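Why does wood have lines in it?

Look closely at a table or a chopping board. You may see stripes, swirls or small dark spots. This pattern is called the grain, and it comes from the way the tree grew.

A tree gets thicker each year. Just under the bark is a thin layer that makes new wood. In spring the tree grows fast and the new wood is pale. Later in the year it grows slowly and the wood is darker. One pale band and one dark band make one year. If you count 40 dark rings on a stump, the tree was probably 40 years old. In the tropics, where the weather stays much the same all year, rings can be hard to see.
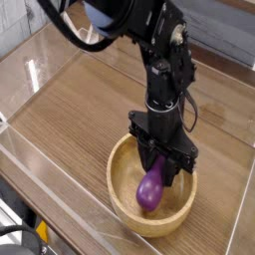 A round wooden bowl on a wood-grain tabletop.

The pattern you get depends on how the wood is cut. Cut straight across the trunk and you see circles. Cut along the trunk and the circles turn into long lines or pointed arches. A knot is the place where a branch joined the trunk.

Many round bowls are made on a lathe — a machine that spins the wood while a person holds a sharp tool against it. Jomar Sison makes bowls this way at Girkemen. A small one takes him 3 hours, plus 20 minutes of sanding to make it smooth.

Try it yourself: put thin paper over a piece of bare, rough wood and rub gently with the side of a crayon. The grain will show up on the paper. Try a few colours and see which one works best.

Words to know
Grain: the pattern of lines in wood
Lathe: a machine that spins wood so it can be shaped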